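« Nous ne faisons pas de politique » : la Fondation Bramura défend sa nouvelle visite

La directrice générale de la fondation nous reçoit dans l'ancienne buanderie du manoir Aletti, transformée en salle de réunion. Elle a préparé un dossier et demandé que son nom n'apparaisse pas, « par lassitude », les courriers hostiles de septembre l'ayant échaudée. On le respecte, sans être convaincu que l'anonymat soit la meilleure réponse quand on gère un monument ouvert au public.

L'affaire tient en peu de mots. La fondation administre 14 demeures, et dans 3 d'entre elles, dont Aletti et Puvberg, les panneaux ont été réécrits. On y parle désormais des gages des domestiques, des expulsions de métayers, de l'argent des plantations. Une partie des adhérents crie à la repentance. La direction répond qu'elle fait de l'histoire.

« Nous n'avons rien retiré, assure-t-elle. Les portraits sont aux murs, les généalogies aussi. Nous avons ajouté des gens qui manquaient. » Rien retiré ? Le livret vendu à l'entrée comptait l'an dernier un chapitre sur le dernier marquis, son goût des chevaux, sa conduite pendant la guerre. Il n'y est plus. Elle marque un temps. « Il sera en ligne. » Quand ? « Nous y travaillons. »

Sur les menaces, elle est plus directe. Elle dit avoir reçu 11 lettres qu'elle qualifie de graves et en avoir remis une partie à la gendarmerie. Nous avons demandé à en lire une, elle a refusé, et c'est son droit. Elle refuse aussi d'y voir la main de l'association Barbu, qui mène la fronde et jure n'avoir jamais écrit que des courriers polis. « Je n'accuse personne. Je constate que le ton a changé. »

Le ton, peut-être. Les comptes aussi, et là-dessus la conversation traîne. Le billet d'entrée est passé à 15 euros, les horaires d'hiver ont été réduits, et le toit de l'aile nord de Puvberg attend toujours. Combien a coûté la réécriture des panneaux ? « Ce n'est pas le bon angle. » Nous insistons. « Le budget de médiation est voté globalement, je ne peux pas vous isoler une ligne. » Un adhérent qui paie sa cotisation pourrait trouver la réponse courte.
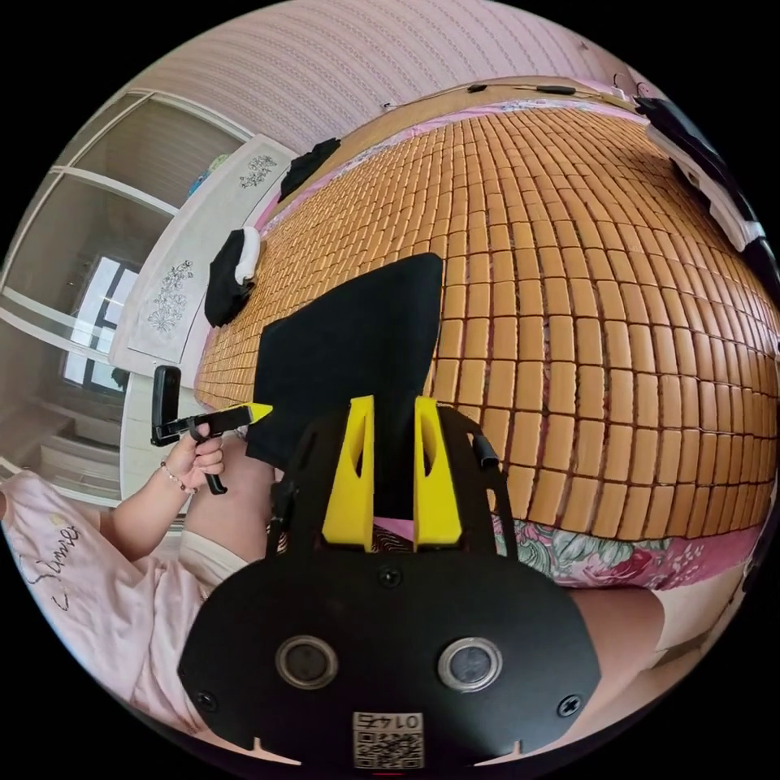
Reste la question des chambres de service, que la fondation veut ouvrir à la visite au printemps. La directrice promet des pièces « habitées », loin des cordons rouges et des lits à baldaquin, avec des objets que les visiteurs auraient pu avoir chez eux. L'intention se défend. Une natte d'été à petits carreaux brun ambré, posée sur un grand lit, parle à plus de monde qu'une courtepointe de duchesse. Mais qui choisira, et d'après quels inventaires ? « Nous avons des sources », dit-elle, avant de reconnaître que celles d'Aletti s'arrêtent bien avant la période que l'on prétend montrer. Pour le reste, il faudra « interpréter ».

Le mot revient souvent dans sa bouche. Ses adversaires l'emploient aussi, avec d'autres intentions. Quand on lui fait remarquer que Barbu réclame simplement la publication des notes des historiens consultés, elle ne dit pas non. « Sur le principe, je n'y vois pas d'obstacle. Il faut l'accord des auteurs. » Les a-t-elle sollicités ? Pas encore.

L'assemblée des adhérents doit se prononcer avant la réouverture. La direction présentera un bilan de fréquentation, que nous avons demandé et qui ne nous a pas été transmis.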